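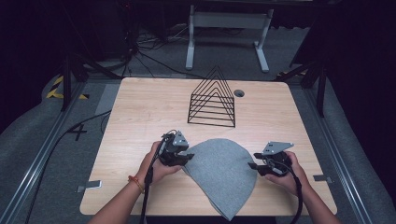
Dorothy Cropper wrote in to say that life is too short to fold a rag, and that if I spent less time squaring up my cleaning cloths I might have time to answer my mail. Fair enough on the mail, Dorothy! I do owe you a letter. But I'm not giving in on the cloths, and since she wasn't the only one to grumble after my last column (Wayne Goodall sent me one line, and the line was "Stuff them in a bucket"), I figure I'd better make my case properly.

I fold everything. Dish towels, dust cloths, the felt I put under the lamp, the old flannel that used to be a nightgown. I do it at the table, with both hands, one hand at each side of the cloth, and I do it slowly. My family thinks this is hilarious. My son once timed me on a basket of kitchen linens and announced I'd taken 22 minutes, as if he'd caught me at something. Well, what was he doing with those 22 minutes? Timing me, that's what.

Part of it is just that I like cloth. Gray felt is my favorite, and I know how dull that sounds. It's soft and a little fuzzy, it doesn't shine, and it won't slither off the table the way a satin lining does. It also doesn't want a crease. You bring one edge over to the other and it stands up in a big fat curve, like a loaf of bread, and it'll sit there looking pleased with itself until you press it down. I always wait a second before I press. I couldn't tell you why. I suppose I like to look at it.

Thin cotton is a different animal. Cotton will take a crease if you so much as lean on it, and then you're stuck with that crease, right or wrong, till the next wash. So I go easier on cotton and I'm bossier with felt, and terry cloth I treat more or less like a cat, meaning I suggest things and see what happens.

Morena Gentile taught me to fold in the first place, back when we both worked the linen counter at Curwood. She had one rule, and it was about edges. Don't go for the corners, she used to say, go for the edge, get a good pinch of it on each side and let the corners come along. I'd been a corner person all my life up to then. Corners feel like the right thing to grab! They stick out, they're practically asking for it. But grab a big soft piece by its corners and the middle sags and you get a sort of hammock, and then you're flapping it around and knocking over the sugar bowl. Pinch the sides and it behaves. We had 700 table covers come through there one June for weddings, and I don't believe I picked up a single one by the corner after the first day.

The other thing I'll defend is the table. People fold on the bed, or standing up with the thing tucked under their chin (I've tried, I get lint in my mouth), or on the arm of the couch with the TV going. All of that works, sort of. A plain wood table works better. I like one with rounded corners because cloth doesn't snag and neither does my hip. And if the piece is bigger than the table, let a bit of it hang over the front edge. It's fine! My mother couldn't stand that, she'd scoot the whole thing back and then it would be too far away to reach, and she'd scoot it forward again, and that was the afternoon gone.

Now, storage, where I'm on shakier ground. Emiko Chiba keeps her folded cloths standing up on edge in a wire rack that was meant for magazines, and she swears she can pull one out without wrecking the rest. I bought one of those and I've gone back and forth on it. Felt stands up beautifully. Cotton napkins slump over like teenagers. For now I've got the felt in the rack and everything else stacked flat in a drawer, and I'm not going to pretend that's a system. Roy Bickerstaff says to roll them, but Roy rolls his shirts too, and I've seen Roy's shirts.

I'll grant Dorothy this much. A rag that's going straight back under the sink to mop up after the dog doesn't care how it's folded, and there are weeks when mine go in a heap as well. I had 3 such weeks this spring. The house didn't fall down. But I missed it, the sitting down at the table and the having something soft to push around that didn't need an answer from me, and when I finally got back to the basket I did the lot in one go, felt first, with the radio on and the window open.

So no bucket, Wayne, thanks all the same. And Dorothy, your letter is next, right after the dish towels.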